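Search this site Search Enter keywords Go

The Long Way Back to Tuesday Nights

By Eun-ji So

September 13, 2018

I quit having hobbies when I was twenty-six. I didn't decide to, it just sort of happened, the way you stop buying whole milk. One year I was playing table tennis in a church basement every week and singing (badly) in a choir, and the next I was a person who answered "So what do you do for fun?" with a long silence and then the name of a TV show.

This past April my sister called me on it. We were in her kitchen, I was telling her about my commute for what must have been the fourth time that month, and she put down the potato peeler and said, "You need something else to talk about." I was mad for two days! Then I went and dug through the hall closet.

Bradilholm, where I live now, is a small town with a surprising number of things going on if you read the corkboard at the grocery store. I had walked past that corkboard for years. There was a knitting circle, a Greek class, a man who wanted to trade accordion lessons for firewood, and a faded green sheet for the Skemis Table Tennis Club, beginners and returners welcome, 90 minutes on Tuesday evenings. I liked "returners." It made me sound like a salmon.

I'll be honest about that first night. I sat in the car for a good long while with the heater on, watching people go in, and every one of them looked like they'd been born with a paddle in hand. A woman in a purple tracksuit knocked on my window. "Are you coming in or are you a private detective?" she asked. Her name was Greda, and she beat me eleven to nothing, and then did it again, chatting the whole time about her tomatoes.

What I had forgotten is how bad you're allowed to be at a hobby. At work, if I do something poorly, there's a meeting. At table tennis I can send a ball straight up into the lights and the only consequence is that somebody laughs and I go fetch it. My shoulders came down from around my ears that night, and I slept like a teenager.

Now, gear. I am a sucker for gear, and I know plenty of you are too. The trick, I think, is to own as little as you can get away with for the first season. A paddle, shoes that grip, a bag to throw it all in by the door so you can't claim you couldn't find your things. I spent 13 dollars on a secondhand paddle and felt very smug, right up until I heard that one of the regulars had paid 400 for his setup (he's very nice about it, and he also beats me).
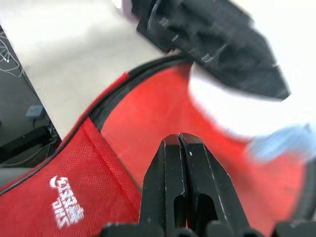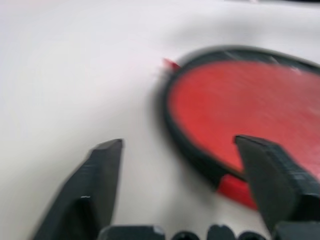
The harder part was protecting the evening. Tuesdays fill up, have you noticed? The dentist only has late slots, a friend is in town, the boss wants a quick call that is never quick. I missed the third week and the fifth, and by the sixth I could feel myself getting ready to be a person who used to go. So I did something a bit silly and told everybody. I told my coworkers, I told the neighbor, I told the guy at the tire place. After that it was too embarrassing not to show up.

I also found a ride buddy, and if you take one piece of advice from me, take that one. Mine lives out on Eide Road and drives a truck that smells of wet dog. He doesn't talk much on the way there and never stops talking on the way back. Some nights I'd have stayed on the couch if I hadn't heard that truck pull up.

And it spread! I signed up for the Greek class in the summer, which met in a room over the bakery, and learned to order coffee and apologize. I haven't gone back to singing yet. The choir here is pretty serious, and they want you to read music, and I'm still working up to that. Maybe after the holidays.

My sister says I've gotten more interesting, though she has also heard a great deal about backspin lately, and last Sunday she asked, in a careful voice, how my commute was going. I took a game off Greda at the end of August, by the way. She says she had something in her eye. We play again next week, and she's promised me a bag of tomatoes either way.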